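关于家庭洗衣流程调整的说明

本博客自开设以来，以记录住所日常管理事项为主。现就洗衣环节近期所作的调整予以说明，供同样居住于小户型的读者参考。

此前，本户洗衣并无固定安排，衣物随脱随放，常散落于卧室椅背及浴室门后。十二月起天气转冷，厚衣增多，晾晒周期延长，原有做法难以为继。经与同住的孔美芳（Meifang Kong）商议，决定自当月起实行分批洗涤，浅色、深色及易掉色衣物各自成批，毛巾与床品另行处理。

洗衣机为白色前开门式，沿用至今，未予更换。洗衣篮则统一为一只米色塑料篮，篮身有成排小孔，篮口镶棕色边，两端设有提手。此篮平时置于机门正下方的地面，取衣时衣物可直接落入篮中，不必先堆放在机顶。美芳原主张选用布质折叠篮，理由是便于收纳；笔者认为塑料篮易于擦洗，最终以后者为准。
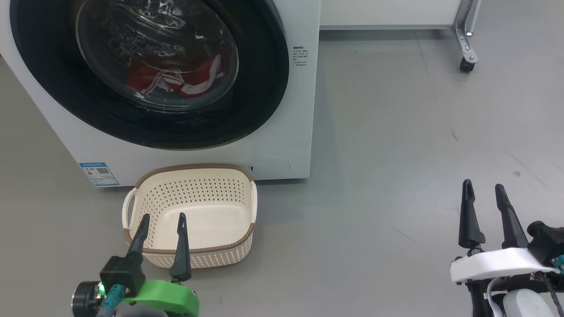

关于红白相间的衣物，有必要单独说明。此类衣物掉色风险较高，首次洗涤一律使用冷水，并与纯白衣物分开。带有抽绳者，入机前应将绳端打结，以免绳头缩入衣内。去年冬季曾有一件运动上衣因未作处理，抽绳完全脱出，重新穿回耗时甚久，美芳至今仍时常提起。

洗涤剂方面，曾先后试用Rakow与Pollier两种。前者气味较重，后者溶解较慢，低温程序结束后偶有残留。目前仍以Pollier为主，投放前先以温水化开。晾衣架购自Ukside，全部展开后宽180厘米，占去阳台大半，遇有大件床品时仍显不足。

洗涤结束后，应及时取出衣物，并将机门保持半开，待内筒及门封胶圈干燥后再行关闭。胶圈褶皱处易积存绒毛与硬币，每月以湿布擦拭一次。排水过滤器的清理由笔者负责，美芳负责衣物分类与折叠。

上述安排已执行数周，椅背堆衣的情况明显减少，浴室门后尚有个别反复。袜子配对问题仍未解决，拟于床品收纳整理完毕后另文记述。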